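We changed the password rules in our small company, and I want to share how it went. Maybe it is useful for other people who take care of IT with very little time. (1/8)

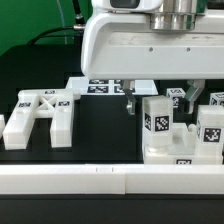
**Joao Quinlan**
*IT support lead, Skoltari*

Before, each person had to make a new password every season. The result was easy to guess: the same word, with the next number at the end. I did it also, I must admit. (2/8)

In April I asked for two things. First, a password manager for all 52 accounts. Second, a login code from an app, and no more codes by text message. (3/8)
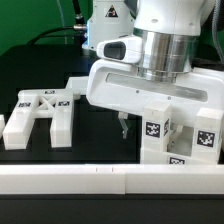 The app part was calm. The password manager was harder. Many colleagues kept their passwords in the browser, and moving them took a full afternoon for some people. In our Plivstead office I sat next to each person while they did it. (4/8)

We also found 11 old accounts from Tramico, a supplier we do not work with anymore. Three of them still had admin rights. I closed them the same day and wrote to my manager. It was not a nice email to write. (5/8)

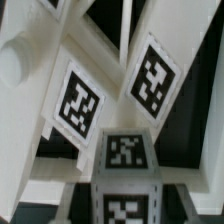 For recovery codes we decided on paper, in a sealed envelope, in the office safe. Some of you will not like this. For me it is better than a file called "codes" on the shared drive, which we had until this spring. (6/8)

What I would do differently: tell people earlier. I sent one long message with 800 words, and almost all questions I got later were already answered in it. Next time I will send short ones. (7/8)

In June we look at the shared mailboxes. If you have done this with a small team, please write me how you handle the login codes there. I still do not have a good answer. (8/8)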